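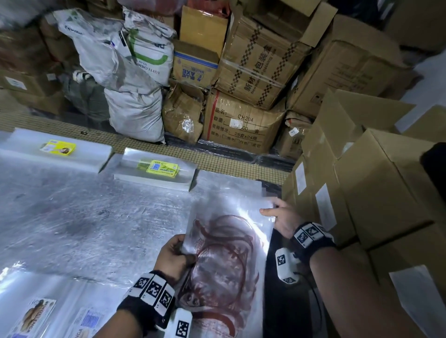 **Notes for the afternoon slot (slow down, drink some water)**

Say hello, thank Concetta Mancuso for the invitation, and say how nice it is to see so many people in the room after lunch!

Start with bags. Everybody in this room has smoothed out a plastic bag without giving it a thought, and I'd like them to give it a thought for a minute or two. Your fingers spread, one hand holds an edge while the other presses a corner, and somewhere in there you decide the thing is flat enough. Our policy at Rekmont has never been very good at "flat enough," bless it, and that's why we went looking for people who handle packaging in ordinary storerooms, with sacks and cartons piled up around them.

Then the wrists. Black straps, white blocks, square markers printed on them. The markers let us work out where each wrist is from the head view. Somebody will ask about gloves, so get ahead of it: we wanted bare fingers, and I'd make the same choice again.

*(Pause here. Ask who has ever tried to track clear plastic. Wait for the groans.)*

Clear film over a shiny silver surface is a miserable thing to look at through a camera. You get a bright glare on the bag, crinkles underneath, and printed artwork bending along with every fold. We talked about a plain matte mat for the Bodcombe sessions, and I went back and forth on it for most of June, but in the end I wanted the model to meet glare early.

Numbers, keep it quick:

- 160 episodes in the first Bodcombe batch
- 500 is the target before we retrain
- 3 reviewers per episode, and 2 have to agree before we keep it

Tell the Bellini story if there's time (the labeling guide, the argument over when a grasp begins). If there isn't, skip to the fumbles, because I really do want to get to those. We keep the slips and the second tries, and we label them as such.

Questions. Repeat each one into the microphone, please, you forgot last time.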